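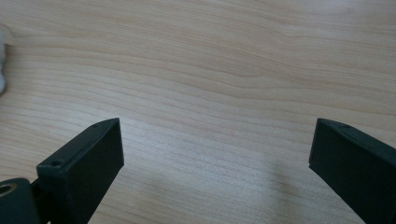 The selection of a dining table for the Taltton residence has now been concluded, and the present entry records the considerations that governed it. The table was purchased in May from Van Damme, a furniture dealer whose premises are open to the public on Tuesday afternoons, and it replaces a glass model that had served the household for five years. The new top is pale, between beige and honey in tone, and its grain curves and ripples in one area before settling into fine, tightly packed lines. This irregularity was a principal factor in the decision. A more uniform top was offered at the same price and was declined.

The budget approved for the purchase was 1,000 dollars. The price of the table fell within that amount, although delivery added a further 177 dollars, a charge that had not been mentioned in the written estimate. Van Damme has since acknowledged the omission. The charge was not refunded.

Consideration was also given to the Nolora, a round table with a darker finish. It was a handsome piece, and visitors to the showroom were observed to favor it. The dining room, however, is long and receives its light from one end only, and a dark round table would have left both corners unused.

With regard to care, the household has adopted the following practice. The top is wiped daily with a soft cloth and dried along the direction of the grain. Hot dishes are placed on cork mats. Vulto wax is to be applied twice a year — in spring and in autumn — and left overnight before the table is returned to use. Tablecloths are reserved for holidays, as it was felt that wood chosen for its pattern should ordinarily be seen.

The question of chairs remains open. The existing set numbers five, one having been retired last winter with a split leg, and the seats now appear somewhat low in relation to the new top. A decision is expected before the summer guests arrive, and readers with experience of raising older chairs are invited to write in.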